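The blue cups had been Hannelore's, and when she moved to Stendville she left them behind with the wire rack they hung on. Chiamaka washed them on her first evening in the flat. It was past 6 and the shops in Tollham were shut, so she ate soup from the blue bowl that had come with them and drank tap water from one of the cups.

King-fai came round later with the spare key.

"She rang me," he said. "She wants to know if you're using them."

"I've just washed them."

"She paid 52 for that lot at Merlow. She told me twice."

Chiamaka dried her hands. She thought Hannelore might want them back, and she found that she minded. She hung the last cup upside down with the others and set the bowl down by the rack.

"Tell her I'm using them," she said.

He put the key on the windowsill and went down to catch his bus.
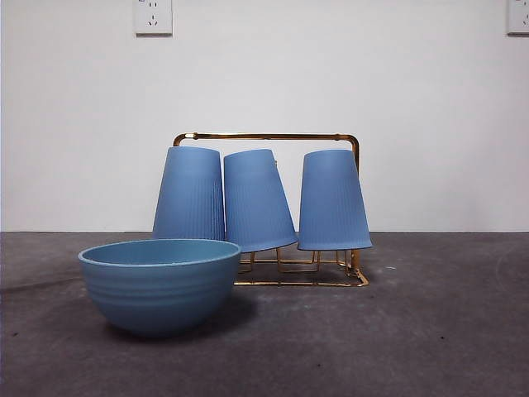 Which way up should cups go on a rack like this one?
Mouth down, so that the water runs out and dust stays off the inside.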